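The Snapping Turtle of Andrade Pond
Print | E-mail
February 9, 2025

The snapping turtle that lives under the boat ramp at Andrade Pond weighs 50 pounds, and everyone in town can tell you so to the ounce, although the only scale ever involved was a bathroom model that someone carried down to the water in a beach bag. The turtle stayed on it for as long as it cared to. The needle was read by three people, who got three answers and settled on the roundest.

I grew up seven miles from Andrade Pond and was told about the turtle before I was told about electricity. In my grandmother's version it had taken a goose. In my uncle's version it had taken a trolling motor, and he wanted it back.

What we do know comes from the Drillow Turtle Survey, which has been trapping, measuring and releasing snappers in this county for 104 months. The survey works out of a former bait shop in Drillow. The freezer still says NIGHTCRAWLERS, and it is still telling the truth. The traps are hoop nets baited with sardines, set at dusk with the top end out of the water so that whatever swims in can breathe while it thinks things over.

I went along for four mornings. On the first we caught a bullhead. On the second we caught a larger bullhead, or the same one after a good night. On the third there was a hole in the net the size of a dinner plate and no sardines, and the mood in the boat picked up a great deal.

Back at the bait shop, the evenings go to paperwork. Each turtle gets a notch code filed into the rim of its shell, and the code goes into a database called Umus, where it joins its weight, its shell length and a box for remarks. The remarks are the best reading in the county. "Hissed." "Hissed, then bit the oar." "Did not hiss, which was worse."
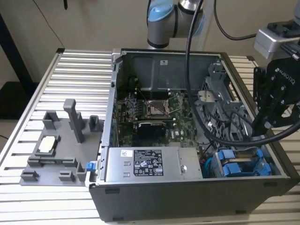 The fourth morning

She was in the net by the lily pads, and she was a she, which spoiled a century of stories in one go. She filled the hoop. Her head was as wide as my hand, a comparison I made from the other end of the boat.

It took two of us to get her into the sling. She weighed 41 pounds on a scale that had been checked the night before, and I am sorry to be the one to put that in print. It is still an enormous snapping turtle. Most of the females in the survey come in at roughly a third of that.

There was an old notch on her left side, healed smooth. She had been caught once before, in the survey's first summer, on Sarkiten Creek — on the far side of the state road and two hayfields. At some point in the years between she had walked. Snappers do this, mainly in nesting season, and drivers who stop to help them often come away with a new respect for how far back the neck can reach.

What the town made of it

The news got to the diner before I did. By lunch the scale was broken, by pie the survey had caught the wrong turtle, and by the second cup of coffee the real one had been seen that very morning off the dam, looking well.

The Sarkiten side has meanwhile claimed her as a native. There was talk in December of a sign at the creek crossing, with her picture on it and a weight. The number under discussion, last I heard, was 55.

Print this article | E-mail to a friend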